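**Minutes of the Equipment Safety Review Meeting**

Climbridge site, Meeting Room 2, February

Present: representatives of Operations, Maintenance, Health and Safety, and the Kaijage integration team. Idis attended by telephone for items 3 and 4.

Apologies were received from Purchasing.

**1. Minutes of the previous meeting**

The minutes were agreed as a correct record, subject to one amendment. Under item 5, "weekly" should read "fortnightly".

**2. Matters arising**

2.1 The replacement floor marking at the goods-in door has been completed.

2.2 The revised lone working procedure remains with Operations for comment. It was agreed to carry this forward.

**3. Incident 3362: unexpected opening of gripper, Trultisari cell**

3.1 Health and Safety presented the incident report. During the afternoon shift, the gripper on the Trultisari cell opened while holding a part above the work table. The part fell to the table and rolled off the near side. The operator was standing outside the marked area and was not hurt. The cell was stopped by means of the emergency stop and isolated.

3.2 The part weighed less than the limit set for the cell. The meeting noted, however, that the same fault with a heavier part, or during a teaching session with the operator close by, could have led to an injury. It was agreed that the incident should remain classed as a near miss with high potential.

3.3 Maintenance reported that the fault log showed a loss of signal from the left finger shortly before the release. Similar losses had been logged on 14 earlier occasions, all of them brief, and all cleared by the operator at the panel. None had been passed to Maintenance. The present procedure does not require this.
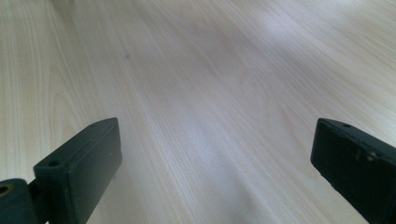

3.4 The Kaijage integration team gave an account of its inspection of the fingers and their mountings. Cable wear at the wrist was considered the most likely cause, although a fault in the controller could not yet be ruled out. Health and Safety asked whether the fingers themselves might have played a part. The team drew attention to the gold-coloured metal insert at the joint of the left finger and advised that play at this point should be measured before the unit is returned to use. Scuffs and light scratches on the black finger parts were noted for the record. They were not thought to bear on the release, and no replacement of the parts was proposed on that ground alone.

3.5 Idis confirmed that, as supplied, the gripper is set to open on loss of signal. Operations stated that it had understood the opposite, and that the risk assessment for the cell had been written on that basis. The meeting regarded this as the most serious finding. Idis undertook to supply the setting sheet and to confirm in writing whether the gripper can be set to hold on loss of signal without a change of hardware.

3.6 There was some discussion of the work table, which has no raised edge. Operations was of the view that a raised edge would interfere with loading. Health and Safety did not accept this without a trial, and a trial was agreed.

**4. Return to service**

4.1 Operations asked that the cell be allowed to run at reduced speed while the above matters were dealt with. The backlog now stands at nearly 16 working hours.

4.2 After discussion the request was declined. Reduced speed would not prevent a release, and the risk assessment could not be relied upon in its present form.

4.3 It was resolved that the cell shall remain isolated until the wrist cable has been replaced, the joint measured, the written reply from Idis received, and the risk assessment reissued. Operations asked that its concern about the backlog be recorded.

**5. Actions**

| Ref | Action | Owner |
|---|---|---|
| 5.1 | Replace wrist cable and retain the old cable for examination | Maintenance |
| 5.2 | Measure play at both finger joints and report | Kaijage team |
| 5.3 | Supply setting sheet and written reply on loss of signal | Idis |
| 5.4 | Reissue risk assessment for the cell | Health and Safety |
| 5.5 | Amend procedure so that any loss of signal is reported to Maintenance | Operations |
| 5.6 | Carry out trial of raised table edge, with the cell isolated | Operations, Health and Safety |

**6. Any other business**

6.1 Maintenance asked that keys to the isolation cabinet be signed for at shift change. Agreed.

**7. Next meeting**

To be called by Health and Safety on receipt of the reply from Idis. The meeting closed at 4.15 p.m.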